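June 2023

The kitchen is finally starting to feel like a kitchen! I got up early, before the heat, and spent the whole morning putting things where I think they ought to live, then moving them again because I changed my mind. The mugs have been in three cupboards. They are now in the first one I tried.

I didn't expect to enjoy this so much. When I left the old apartment on Sepúlveda I was dreading the unpacking, and I still have 9 boxes stacked in the hall (one of them says "misc + cords" and I'm pretending I can't read it). But the kitchen is small enough to finish in a day, and there's a window over the sink that looks straight down to Mastby, with the water tower and everything. I stood there eating toast and just looked out for a good ten minutes.

Best decision so far: tea gets its own table. In the last place the kettle was crammed between the toaster and the wall, and I had to drag it out every single time. Now it has space on every side, and I can grab the handle without knocking over the salt. It makes me ridiculously happy. 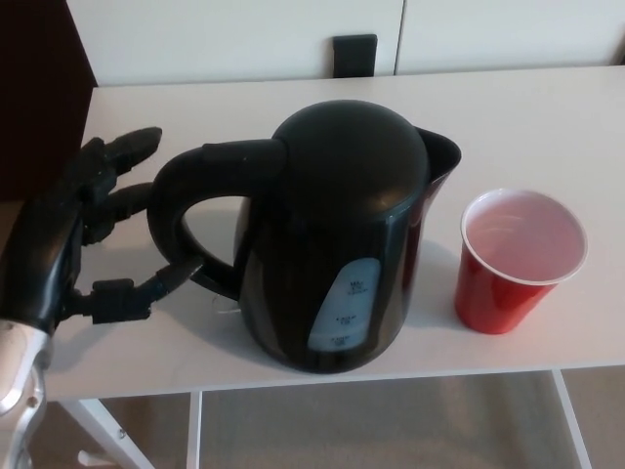
Kept by the author, tea drinker and household diarist

I love that black kettle against the white table. It's a plain thing with a big loop of a handle and a little blue window for the water level, and I would take it over any fancy one. The red party cup can stay too, at least until I find the glasses, which I am sure I wrapped in the beach towels. Or the bath towels. One of the towels.

Went down to the Nimine store after lunch for shelf paper and came back with shelf paper, a dish rack, two lemons and a tin for the tea bags. The tin is dark green and has a lid that closes with the best little pop. I opened and shut it all the way home. Total was $17, and most of that was the dish rack.

Then the drawer under the counter, which sticks. I rubbed a candle stub along the runners like my grandmother used to and it slides now, mostly. You have to lift it a bit at the end. I've put the tea towels in there, folded in thirds, and the string and the scissors at the front.

Still to do: wash the inside of the oven, find the glasses, work out what the fourth hook by the door is for. I want a strip of open shelf above the tea table, nothing deep, just enough for the tin and the honey and maybe a plant. I'd like it up by August, when I have people coming to stay and will want to show off.

Making a pot of the Sternemel mint now and sitting on the back step with it. My feet hurt and my hands smell like lemon and candle wax. Good day!

Recent entries
Boxes, boxes, boxes
Last night on Sepúlveda
The walk down to Mastby
Trying the Sternemel mint
What to do with 351 recipe cards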